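The Woman Who Says No to Names

Hortensia Guzmán does not want to talk about the cough syrup. She mentions this on the doorstep, again in the hall, and a third time while hunting for milk, by which point she has told me most of the story. It was going to be called Nistell. Everyone liked Nistell. Then a man in the Lisbon office said it aloud with a heavy cold and it came out as something you would not ask a pharmacist for.

"That was my first good week in the trade," she says. "I'd been there a month and I'd killed something."

Guzmán names things for a living, or more precisely she stops other people from naming them badly. Companies send her a list and she sends back a shorter one. The longest list she has ever been given ran to 292 candidates for a single brand of bath mat. She returned it with 2 left standing and an invoice. The client chose a third name, thought up by his brother-in-law on a ferry.

"Rellness," she says, and lets it sit there. "He said it was 'wellness' with an R for 'relax'. I said it sounded like a condition you'd get in your knees. It's still on sale. I've got one in the bathroom, you'll have stood on it."

I had. It was a perfectly good bath mat.

She came to the work sideways, after eleven years correcting the spelling in gardening catalogues, and she still talks about seed names with real feeling. Plant breeders, in her view, are the last free people in the language. They can call a sweet pea anything they like, and a customer will write it on a little stick and push it into the ground. Nobody does that with a mortgage.

What makes a name bad? She dislikes the question, having been asked it at weddings. Most bad names are merely dull, she says, and dull does very little harm. The dangerous ones are those that look fine written down. She makes her clients ring each other up and order the product over a poor line, and she makes them spell it for a stranger. If they have to say "no, with two Ls" more than once, she gets out the pencil.

"People fall in love on paper," she says. "They've had the sign drawn. They've had mugs done. I'm the one who comes in after the mugs."

Grabner is the case she is asked about most. A firm selling garden shears wanted something that sounded sturdy and faintly foreign, and Grabner was both. Guzmán objected that it also sounded like a man being asked to leave a buffet. She was overruled by a show of hands, and the shears did very well. She tells this against herself, with some relish, and then spoils the effect by adding that they would have done better as Thornley.

She keeps every rejected name in card index drawers in the back bedroom, around 2360 of them, filed by the reason for refusal. The fullest drawer is marked "Sounds like a rash". Another says only "Swindon", and she will not be drawn on it.
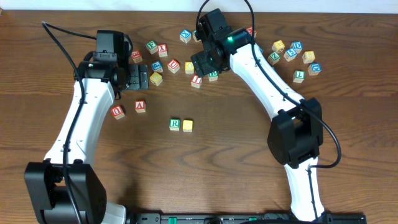

Her own rule is that a name ought to survive being shouted up a staircase. She tests them at home, from the bottom step, in the early evening when the neighbours are in and can be relied on to complain. The woman next door has turned out to have an excellent ear. She objected to a brand of oatcake through the wall, and she was right.

Does she ever come up with names herself? Rarely, and under protest. The exception is Gudotstead, a housing development whose owners had quarrelled so badly over the choice that they asked her simply to make something up by teatime. She took bits of two field names from an old map and stuck them together on the bus. She assumed they would throw it out.

"There are people living there now," she says. "They have to give it to the gas board. I went to look once and a chap at the bus stop told me it was Saxon."

She didn't correct him. He seemed pleased about it, and he went on to explain what it meant — a place where goats were rested, apparently — and she has since seen the goats turn up in the residents' newsletter and on a rather nice bench.

By now it is gone five and she has a list to get back to: a soft cheese, eighteen names, all of them ending in O. She reads me one in the hall and watches my face. I say I quite like it. She takes the pencil from behind her ear and crosses it out.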